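Pinix Community Television
Progress report to the Olatunji Fund
17th November

Summary

The grant pays for the second series of Numura, our weekly drama serial, and for the training places attached to it. Scripts are finished, filming is under way and we are within budget overall, though not on every line. The main change since our last report is that broadcast has moved back to January. The reasons are given under Schedule.

Scripts

All the scripts have been delivered and approved. The writing room ran longer than planned because the storyline about the bus company had to be rebuilt after the actor playing the depot manager took work abroad. His part has been written out in the opening episode and his scenes have gone to the sister, who was a minor character in series one. We think the story is better for it, and the script editor agrees, but it did mean paying for extra drafts.

We had said that a third of the dialogue would be in local languages. The finished scripts are a little over that. Subtitles will be done in house.

Filming

Exterior filming at the market and the bus yard is complete. We lost time to rain at the yard and made up most of it by shooting the night scenes in one block. The county office was slow with the road permit, and in the end we moved the chase to a private lane.

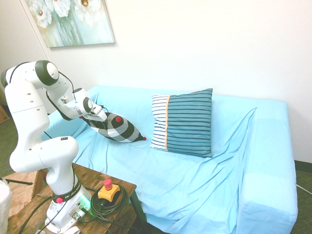 Interior filming continues. The family house is the main location and takes up most of the remaining days. We have agreed with the owner that the crew leaves by early evening, so the later night interiors will be shot with the windows covered. Two scenes from the hospital storyline are still without a location. The clinic we used last time is being rebuilt, and we are talking to a private one.

Sound has been the weakest part of the work so far. Traffic noise spoiled a good deal of the market dialogue and those lines will be re-recorded. We should have hired the second recordist from the start and have now done so.

Training places

Every training place has been filled. The trainees work across camera, costume, editing and production office. One left to take a paid job at a radio station and was replaced from the waiting list within a fortnight. The costume and editing trainees have asked for longer placements, which we would like to discuss with you.

Audience

Series one is being repeated on Jovero, the streaming service, while we film. We have also held two public screenings, one of them outdoors. At the end of each we handed out a short form, and 1,826 came back in total. Most people wanted longer episodes. A fair number complained that the old theme tune was too loud against the titles, and this has been passed to the editor. 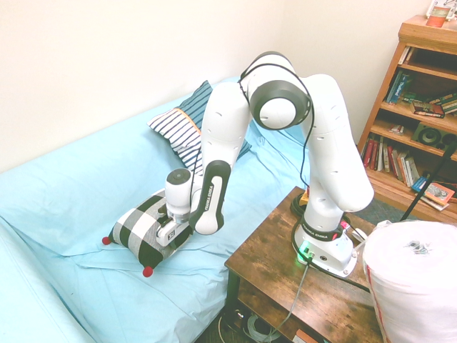 Schedule

Broadcast was planned for before the holidays. Jovero asked us to wait until its new subscription package is in place, and the extra time also covers the re-recording. Editing has begun on the opening episodes and picture lock on these is expected before the end of the year.

Budget

Transport and script costs are over. Location fees and catering are under, and the two roughly cancel out. We have not touched the contingency. We ask for permission to move up to 2 per cent of the grant from locations to sound, and will send a revised sheet with the next claim.

Needed from the Fund

Approval of the transfer above.
A decision on longer placements for the costume and editing trainees.
The current version of your logo for the end credits.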